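Cell notes: the Treltwood bench arm

The arm at Treltwood came back into use this week after its 3,000-hour service. Khadija El Idrissi did the work over two days, and these are her notes for anyone who runs the cell while she is at Lurnlow.

The joint covers came off first. Two of the seals on the wrist had hardened and were replaced. The grease in the elbow was darker than it should be, so that joint was flushed and refilled with the Hegazy grease, the one in the gray tub. Please don't top it up with anything else. The base bolts were checked with the torque wrench and one had worked loose. It now has a paint mark across the head, and if the two halves of the mark stop lining up, shut the arm down and call Khadija.

After the service the zero positions had to be set again. The old values are saved on the cell computer under November and should not be loaded. The new ones are in the folder called Clasix, which is also where the speed limits live. Speed is held at 60 percent until the arm has finished 24 clean cycles in a row. As of Wednesday it had done 19.

Warm-up has changed a little. Run the joints one at a time, from the base out to the wrist, then all together at low speed. If you hear a click from the elbow during the first few moves, write it in the log and carry on. If it clicks after that, stop.

The simulated cell has to match the bench before anyone tests a new program, and that model was updated along with the arm. Mount height, joint limits and zero positions all come from the new folder now. In the model the arm stands at the far part of the table with the loose parts spread in front of it — the red square over on the left, the cyan one to the right of the small dark block — and a reset should put every part back where it started. Check the reset before you run a pick. If a part comes back in the wrong place, close the model without saving and open it again. 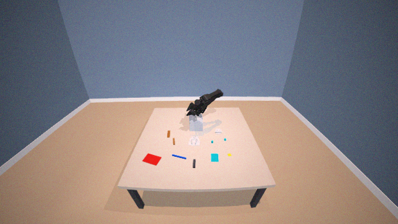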